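Tidying a bathroom counter with a wavy edge

Oleksandra Didenko
15 September 2026

I love our bathroom! Marble counter, oval basin, big gold-edged mirror. But toothbrushes and little tubes end up all over it, and small bits drop by the dark red wood furniture too. Where do you all put yours? My budget is 14 pounds. 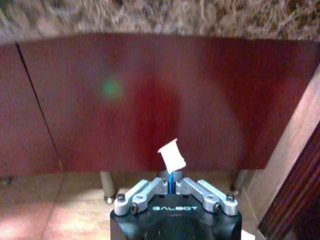 Kurton
Ooh, lovely red wood, I'd keep it bare and polished! For the small stuff, get one shallow tray and stand it to the right of the basin where the edge dips in. Ours is 6 inches wide and holds the lot. Leave the soap and the plant at the far end, they look great there.
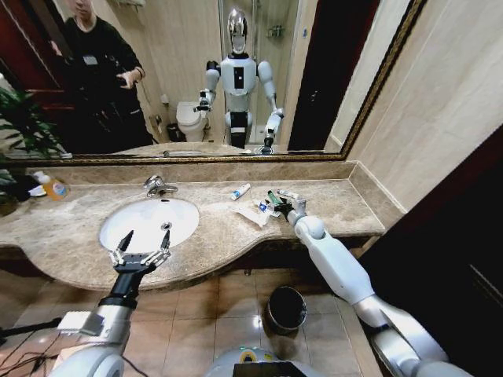

The counter, with soap and plant on the left

Everything else goes in the tray, tubes lying flat, brushes upright in a mug. I did this last December and I'm still thrilled with it!

Frimpong
tray yes, mug no, mine got slimy. Go through the packets first, I had 200 hotel sachets in a drawer, no idea why I kept them. Then wipe the marble with a soft cloth and washing-up liquid, no vinegar!! Toothpaste left on it dries like cement, so lay the tube on a flannel.

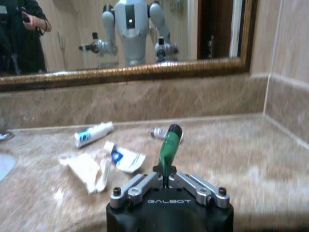 Related: getting toothpaste marks off marble
770 views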